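旧衣回收进社区 Ellalwood小区六月起上门收衣

Ellalwood小区的旧衣回收点从六月起增加上门收取服务,居民在家把衣物整理好,打电话预约即可。负责这项服务的是社区项目Etim,去年在小区西门设了第一个回收箱,一年收到旧衣约700公斤。

项目负责人Babatunde Ugwu介绍,回收箱里的衣物常常揉成一团,分拣很费时间,一部分还能穿的衣服也因为受潮只能当抹布处理。改为上门收取后,工作人员希望居民先在床上或桌上把衣服摊开,看清领口、袖口有没有破损,再按上衣、裤子、毛巾床品分开叠放。
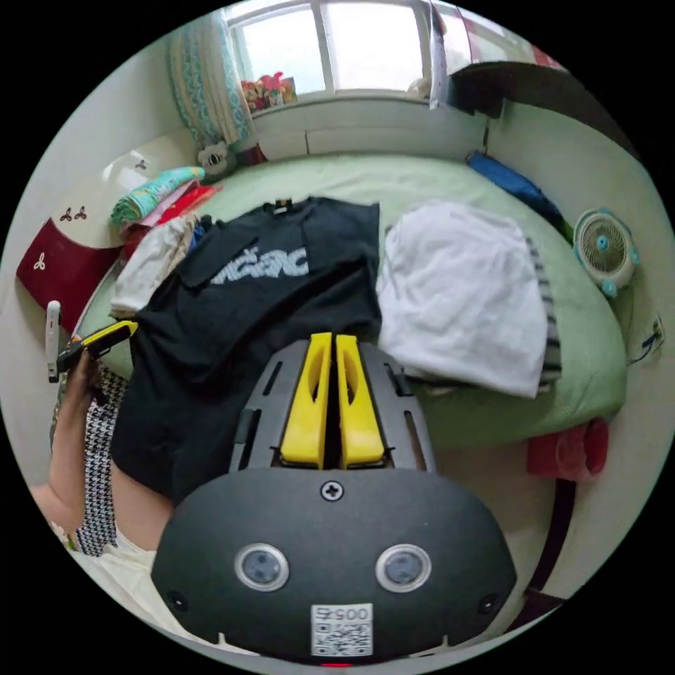
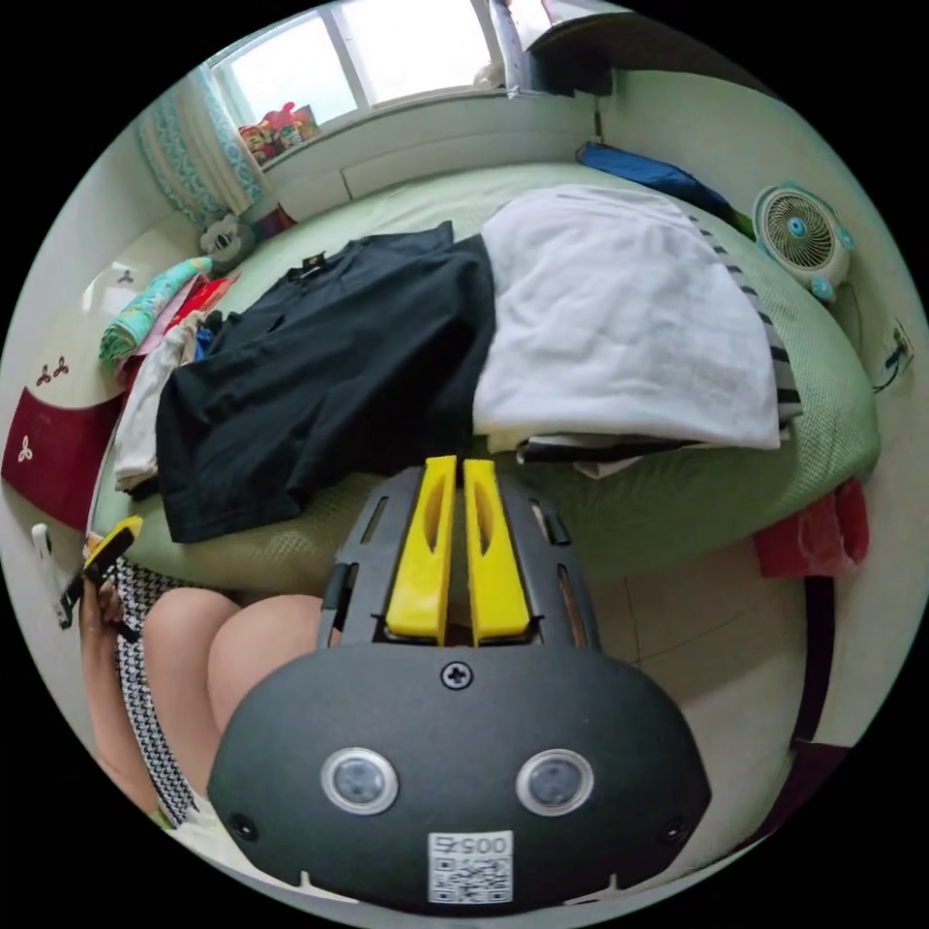

黑色T恤平铺在浅绿色的床面上,旁边是叠好的白色织物和条纹布料。

按照Etim的要求,T恤和衬衫洗净晾干后对折两次,印花一面朝里;毛巾、床单单独装袋,不与衣服混放。内衣、袜子和有明显污渍的衣物不收。每袋重量不限,但袋口要扎紧,袋外写明楼号。

上门时间为每天下午,最晚到19时。首批开放预约的是靠近西门的17栋楼,其余楼栋七月加入。目前已有60户登记,其中多数是换季整理衣柜的家庭。

收来的衣物先送到Tarard仓库分拣。成色较好的消毒后转给Rasel旧衣店低价出售,所得用于支付运费,其余交给纺织品再生厂。Ugwu说,仓库眼下缺的是冬装和童装,夏季T恤已经比较充足,但仍然照收。

西门的回收箱继续保留,不方便在家等候的居民可以照旧投放。预约电话贴在各单元门口的公告栏内。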